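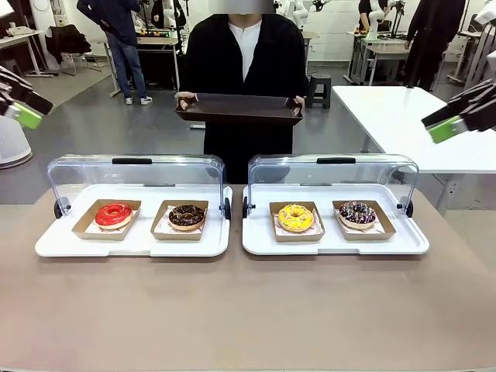

Kestow donut counter: progress report to Velton
5th November. Prepared by Marion Cowie.

1. Display
The counter now carries two white trays side by side, each with a clear hinged lid and two donuts in lined paper boats. The lids stay on the trays when open – no separate storage is needed. Spending on display items stands at $1061.

2. Packing
Each donut goes into a brown paper bag with a printed wax paper wrapper. Gilberto Mamani has ordered enough bags for up to 60 orders per session.

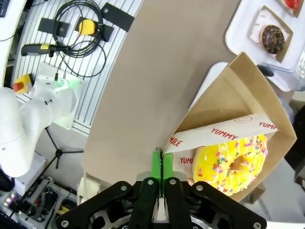
Will the bag size change before March?
The present size stays in use until the Orlandini stock is finished. A wider bag will be priced after that.

3. Product range
Red, yellow and chocolate glazes remain in the range. Sprinkles are used on selected items only. 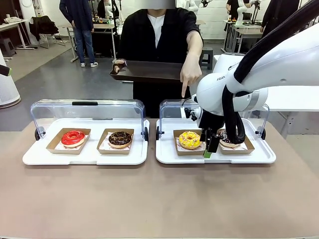
4. Open items
Spare lid hinges: three on order.
Price cards: text with Gilum for approval.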